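Snack packets in the living room: how I keep them in order

The small packets are the worst thing in our home. I mean the snack ones, single portion, which come in a big bag from the shop and after two days are in every room. I have tried jars, drawers and one hanging shoe organiser, and finally I stay with an open box and a basket near the sofa. On this page I write how I do it, for people who also have many packets and little cupboard.

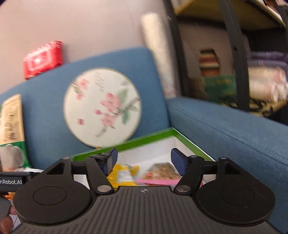
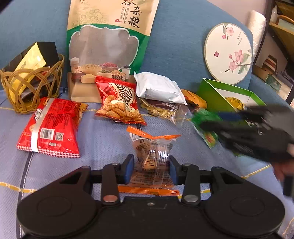
How often should I sort the snack box?

Once a week is enough for a family which eats normally. If you have visitors, sort it the day before they come and again when they have gone, so the half-eaten packets do not stay at the bottom.

Choosing the box

Take a box without a lid. I know that a lid looks more tidy, but in our house the lid was always lying on the floor and the cat was sleeping in it. The box must be low, so that a child can look inside without pulling everything out. Mine holds 3 rows of packets when they stand, and I do not put a second layer on top. What is in the lower layer gets forgotten.

If the box is light inside you see the crumbs quickly. This is unpleasant but useful. My first box was dark brown and I was very content with it until the spring cleaning.

A basket is nice for the tall packets. Please put a piece of baking paper or a thin cloth on the bottom, because crumbs go between the weaving and you can take them out only with a dry paint brush. I use a brush 29 mm wide from the Tanner shop, a cheap one, and I keep it only for this.

Sorting

Empty everything on a cloth, not directly on the sofa. An old tablecloth is good, or a bed cover which can be washed. When you finish you take the four corners and shake it from the balcony (look first if the neighbour below has laundry out).

Then I make groups:

Crackers and biscuits. These break most easily. They go to the side of the box, standing, with the seam up.
Puffed things and crisps. They are big and have mostly air, so they go in last and nothing heavy goes over them.
Nuts, seeds, dried fruit. Heavy and small, they go in front.
Opened packets. They do not go back at all, they go in a tin in the kitchen.

Look for the date on every packet. Producers print it in different places, sometimes on the back near the seam, sometimes on the upper edge where you tear, and then the date is gone with the first opening. For this reason I write the month with a marker on the middle of the packet, only for example "April", with no day. It is sufficient. The marker must be a permanent one. Ball pen slides on the film and can make a small hole.

Packets with the nearest month go in front. My husband's uncle, Arvo Leinonen, had a village shop and he did it so with everything, also with soap.

How to hold and carry them

Take a small packet by the sealed edge or softly around the middle. Do not press a closed puffed bag to make it smaller, it can open on the seam. If you want to save space, lay such bags like roof tiles, each one half over the other.

When I move the packets from the shopping bag into the box I do it in one go and I fold the bag immediately. If you leave the bag on the floor "for later", the children will eat from the bag and the box stays beautiful and full.

Closing an opened packet

Clips are good. I have a set called Zestik, which are long and flat and do not jump off. Before I had clothes pegs, and they are fine also, if you fold the edge two times before. Rubber bands I do not recommend for crackers, they break the upper ones.

For transparent packets with a pleated end there is a trick from my colleague Theresia Hauser: fold both corners to the back like on a paper plane, then roll the top down over them. It holds without a clip until the evening. Longer I would not trust it.

The sofa and the cloth

Crumbs on upholstery should be vacuumed dry. Never wipe first with a wet cloth, then you have paste. For chocolate wait until it is hard, lift it with a spoon, and only then use lukewarm water with a drop of dish soap. Try it on the back side of the sofa before.

A woven cover over the seat saves very much work. Choose one with a small pattern, on plain colours every spot is seen. I wash ours at 30 degrees and dry it flat.

How much to buy

One winter I counted what we had, and it was 136 packets. I was ashamed a little. Now I buy only when the box is half empty, and I do not buy a second big bag because it is in offer. If you must have a reserve, keep it in another room and high. In our home it is on the wardrobe, behind the suitcases.

From readers

Apolinar Nava wrote me that he puts a small paper list in the basket with what everybody is allowed to take on school days. Leonie Hubmann uses the empty boxes from baby wipes for the nuts, washed and well dried. I have tried this second one, and the smell of the wipes stayed, so please air them at least some days outside before you put in any food.

Next time I will write about the tea drawer.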